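Protecting the table for craft stuff – what do you all use?

mallee_jen
Our dining table is also the craft table, the homework table and the place where the bike gets fixed. I've gone through vinyl cloths, newspaper and one of those Beltari silicone mats (too small, and everything rolls off it). Lately I just lay a big white sheet down and leave it till it's had enough.
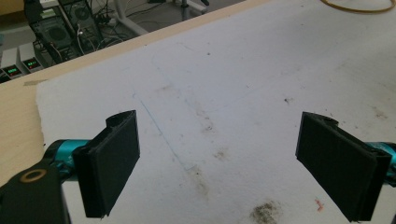 Current state of the sheet, stains and all

It's got a dark brown-grey patch, a reddish-orange mark and scuffs through the middle, and the left edge is all torn. Would you flip it, bin it or keep going?

Tokunham66
Keep going! Mine looked worse than that after 2 weeks. I only swap when the colour starts coming off on clean paper.

f_arrieta
Bin it. Grit sits in a rough surface and you end up rubbing it into whatever you're making. I learned that on a set of pale grey cards, 10 of them, all smudged.

mallee_jen
Ouch, sorry about the cards. I mostly do glue and paint though, so I'm not too fussed.

potterer_edcombe
Disagree with Fulgencio, sorry mate. Brush it off, tape the torn edge and it'll go for ages. White's a pain for showing every mark, but at least I can find a dropped bead on it.

f_arrieta
Tape lifts. Trim it with a ruler and a sharp knife if you must keep it.

mallee_jen
Trimming it tonight then – will see how it comes up.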